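Chapter 4
Sorting, Spotting and Folding

Before you start

You'll need a flat table, a light-coloured sheet to cover it, and a basket of household washing. Clean or dirty, doesn't matter yet. Chapter 3 was fibres and labels, so if you skipped the label exercise go back, you will want it by page 7 of the workbook.

Words to know: pre-treat, colourfast, nap, bleed, seam line, set stain.

Why a whole chapter on this

Most damage to household linen happens before the machine is switched on. Wrong pile. Stain missed. Towel balled up at the bottom of the basket for a week. The Brurkirance laundry, where much of this course was first taught, logged 898 damaged pieces in its first year, and when Effie Kinnear went back through the dockets the bulk of them came down to sorting. Not heat, not the detergent. She rewrote the whole intake routine that October and it's her routine, more or less, that you'll learn here.

It's slow at first. Gets quicker.

The inspection table

Cover the table with something pale. White, cream, a very light green, all fine. Patterned covers are no good, your eye goes to the pattern. Pull the cover reasonably flat but don't fuss over every crease.

Then one piece at a time. Lay it down, open it out, look, turn it over, look again. Do the seams and hems last. Things hide in folds: lint, crumbs, a tissue, the odd pin. Check with your eyes before you run your hand over anything.

Colour matters more than people think. On dark navy a food mark can vanish completely untill it's washed and ironed in. On bright or pale cloth the same mark jumps out at you.

Brown and olive marks are the awkward ones. Could be tea, gravy, grass, rust, plain old mud. Colour on its own won't tell you. Note the shape too: a streak with darker blotches in it and a faded end gets written down as exactly that, "streak, blotched, fades at one end", and you leave the cause blank if you don't know it.

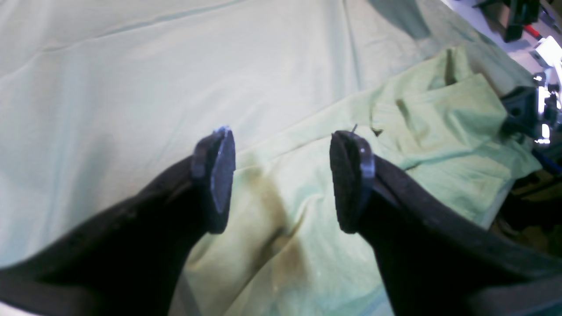
4.1 Reading a stain

Three checks, in this order.

Surface. Is anything sitting on top of the cloth? Scrape it off with a blunt edge. Never rub, rubbing pushes it down into the weave.

Edge. Sharp edge or soft? A hard ring often means a liquid that dried where it landed. A soft edge can mean someone has already had a go at it with water.

Back. Turn the piece over. If the mark shows on the reverse it has gone right through, and it'll need treating from both sides.

Write all this on the docket before you touch a bottle. Plomoso students use the short docket, everyone else the long one at the back of the book.

4.2 First treatment

Cold water first. Always cold, hot water can set protein marks such as egg, milk and blood. Work from the outside of the mark toward the middle so it doesn't spread. Blot with a clean white cloth and keep moving to a fresh bit of it.

Test any product on an inside hem. Wait the full time on the label. If colour comes off on to your cloth, stop there and put the piece in the hand-wash pile.

Don't tumble dry anything with a mark still in it. Line dry, look at it again in daylight, repeat if needed.

Try it

Take 7 pieces from your basket. Inspect each on the covered table and fill in a docket for every one, even the spotless ones. Swap with a partner and compare. Where you disagree, put the piece back on the table and look agian together.

Keep the dockets, they're used in 4.3.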